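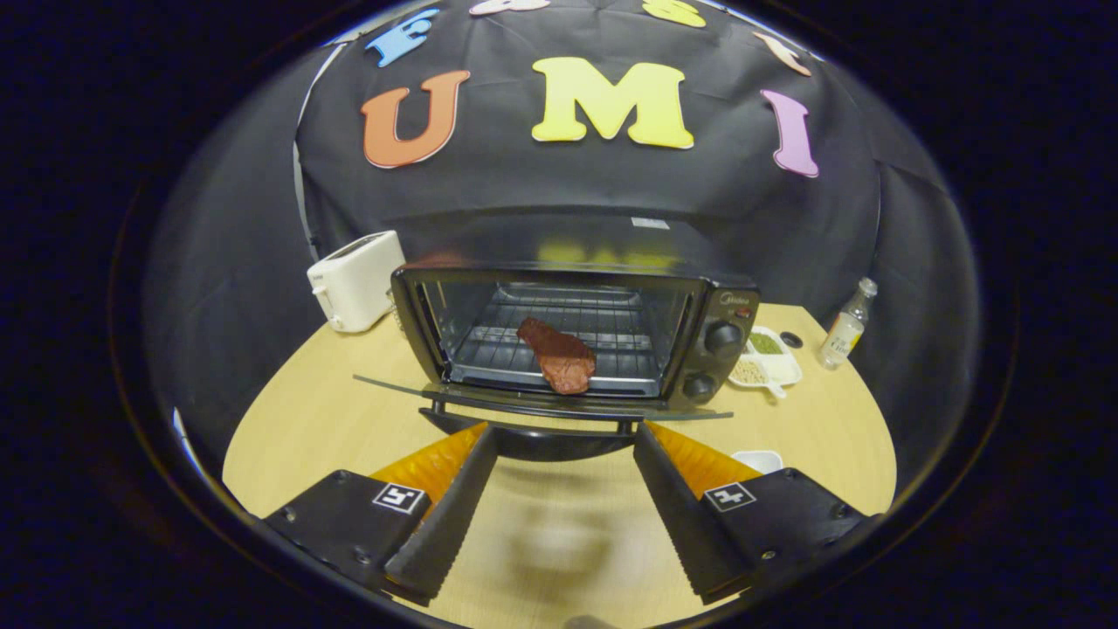

Feb 23, 2023

We passed 2,127 episodes on the kitchen task this week and I am still grinning about it! When Precious Ntuli and I started the set in December I had a private bet with myself that we'd be sick of it by the first thousand. I'm not. I went in this morning wanting to do more.

For anyone new, the kitchen task is what we call everything that happens at the toaster oven. Open the door, put the food on the rack, close the door, turn a knob, take the food out again. Steak is my favorite of the foods. It's an awkward slab with no good side to grab, and every time you put it down it ends up at some new angle on the rack, so every pickup asks for a slightly different wrist. That is exactly what I want the policy to see. Bread is easy by comparison and Precious says I only like steak because it makes me feel skilled.

A few things I've changed my mind about since the last post:

**Speed.** I used to rush. Mali Nicholas, who trains on what we record, asked me to slow down at the moment the fingers close and go at a normal pace the rest of the time. My first batch done that way felt silly, like acting. Now I can't do it any other way, and she threw out only 22 episodes from it, against a pile of them from the batch before.

**Clutter.** We had one table layout for weeks, super tidy. Now there are spices in a dish, a bottle, a bowl, a bread toaster next to the oven, and we shuffle all of it between runs. You have to come in toward the rack without clipping anything on the right, and I do still clip things. I keep those episodes if I recover well - Mali wants recoveries, she can't get enough of them.

**The door.** Oh, the door. With the glass all the way down there's a ledge sticking out right where you'd like your hands to be. I was coming in low and bumping it. Coming in higher and tipping down at the end works much better, and Tolera Abdella picked it up in five tries when I showed him (it took me two days, not that I'm keeping score).

The other thing I love is the backdrop. Black cloth, big foam letters stuck on in an arc, and we move the letters or swap the cloth now and then so the model doesn't learn that steak lives under a yellow M. Hawi Admasu is on the letters and takes requests.

Next up is closing the door with the knuckle side of one finger, which I've managed maybe half the time so far. The goal for the full set is 2,663, and after that the whole table goes over to Udberg, where Diễm Dương wants to try it with two people recording at once. I've already asked if I can come along!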